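Teaching striking skills in a small hall: an interview with Danica Vidmar

Last updated: 2 October 2022

Danica Vidmar has taught physical education to children between five and eleven for most of her working life, the last seven years of it at Dullcombe Primary. Her main interest is the teaching of striking and fielding skills to mixed-ability groups, and she wrote the scheme of work for Years 3 and 4 that several schools in the Vurstead cluster now follow. We spoke to her about the structure of that scheme, how she assesses it, and what she changes when the hall is small or the group is large.

The scheme is built on 45-minute lessons. Vidmar treats the figure as a maximum. Changing takes part of it at each end, and she plans for what remains.

"If you write a plan for 45 minutes you'll drop the last activity every week, and the last activity is usually the game," she said. "So the children practise for a whole half term and never play. I plan a warm-up, one skill, one game that uses the skill. If there's time left over, we play the game again with one rule changed."

The unit begins without bats. For the first two lessons the children strike a balloon or a light foam ball with the open hand, first upwards and then forwards. Vidmar's reasoning is that a bat moves the point of contact away from the body, and that a child who cannot yet judge contact with the palm will find it harder with an implement. The third lesson introduces a short-handled foam bat with a wide face. A longer bat is held back until the second half of the unit, and some children do not move on to it at all.

Asked whether that causes difficulty with children who play cricket or rounders outside school, she said that it can in the first lesson.

"They want the real bat. I give them a smaller target and a non-preferred hand. A child who has been hitting with the right hand at a club since the age of five is a beginner on the left, and the lesson is the right level again. I don't tell them it's a punishment for being good, and they don't seem to take it as one."

The progression for the ball runs in parallel. A stationary ball on a tee comes first, then a ball dropped by the striker, then a ball rolled by a partner, then a ball bounced once, and finally a ball tossed underarm from a short distance. Each stage has a success level attached. A pair moves on when the striker makes clean contact on 80 per cent of attempts over two lessons, and goes back a stage if the rate falls sharply after the change. Vidmar does not expect every pair in a class to be at the same stage and has stopped trying to arrange it.

"The tee is still out in week six," she said. "It's at the side, it's part of the equipment, anyone can go to it. When it was only out in week one it became the thing you used if you couldn't do it."

Safety rules are few and are taught as part of the skill. Strikers stand on a floor spot. Waiting children stand behind a line that is set two long strides further back than the reach of the bat. Bats are placed on the floor after a hit and are never thrown or carried while running. Everyone strikes in the same direction, away from the wall bars. On the signal to stop, bats go down first and balls are held second. Vidmar rehearses the signal in the first lesson without any balls in play and will spend several minutes on it.

On signals, she uses a raised arm and a single short whistle together. The raised arm is for the children who do not hear the whistle or dislike it. She had used a countdown in earlier years and gave it up.

"A countdown from five gives them five seconds to have one more go. You can see them doing the sum."

The scheme was revised in February after a term in which Vidmar taught it alongside Horacio Lagos, who was then covering a Year 4 class at Radwan Juniors. Lagos had a hall slightly over half the size of the one at Dullcombe. He replaced the line of pairs with a rotation of four stations, two of which involved striking and two of which did not. The non-striking stations were fielding a rolled ball and throwing overarm at a wall target. With fewer bats in use at once, the space between strikers could be kept at the recommended distance.

Lagos joined the second part of our conversation by telephone. He described the rotation as a compromise.

"You lose practice time on the main skill. If the aim of the lesson is striking, then a child at my stations was striking for half of it. I'd sooner have had the bigger hall. But the fielding got better than I'd seen it in any class, and the game at the end of the unit was better for it, because the ball came back."

Vidmar adopted the rotation for the second half of the unit only. The first half is still taught in pairs.

Assessment is recorded on a single sheet for each class. There are four observation points: grip, side-on stance, eyes on the ball through contact, and follow-through towards the target. The teacher watches one group per lesson and marks each child as not yet, sometimes or usually. No score is given for distance. The sheet is kept on a clipboard until the end of the unit, when the results are copied into Fosteo, the record system used across the cluster. Over the past school year the Vurstead schools entered 2734 separate observations for striking and fielding. Vidmar has used these to look at which of the four points is slowest to develop.

"It's stance," she said. "Grip you can correct in a minute by standing next to them. Stance goes as soon as the ball moves. They turn to face it, which is a sensible thing to do if something is coming towards you, and then they're square on and they push at it. It comes right when the feet are on something, so I use two floor spots, one for each foot, and take the front one away first."

She is less certain about peer assessment. Children in Year 4 are asked to watch a partner for one point only and to report what they saw. Lagos has found this reliable for grip and poor for everything else. Vidmar agrees, but keeps it in the lesson on the grounds that the watching child learns the point by looking for it. The partner's report is not entered on the sheet.

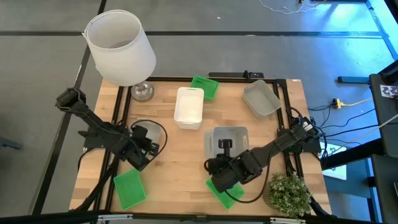
How many children should be in a group for the end-of-unit game?

Vidmar sets it at six: one striker, one feeder and four fielders, with every child changing role after three hits. Larger groups leave too many fielders standing still, and she would run more games side by side before adding players to any one of them.

Scoring in the game is by cones. The striker hits, puts down the bat and runs to the nearest cone or a further one, and the fielders must return the ball to the feeder's hoop before the runner is home. There are no outs. A runner who is beaten to the hoop scores nothing for that hit and stays in. In the final lesson the fielding side is given half a minute before each striker to agree where to stand, which Vidmar considers the most difficult part of the unit to teach and the easiest to leave out.

For children with limited mobility the running may be done by a partner, or the cone distance may be shortened, and the choice is made with the child before the lesson. For children with low vision Lagos has used a bright ball containing a bell, rolled along the floor, with a call from the feeder at release. Both adaptations are now written into the plans.

The next version of the scheme will extend it to Years 5 and 6, with overarm feeding and a longer bat from the start. Vidmar has drafted the first three lessons and expects to try them at Dullcombe before they go to the other schools. Lagos has asked for the four-station rotation to be drawn out for a small hall, with distances marked, and she has agreed to include it.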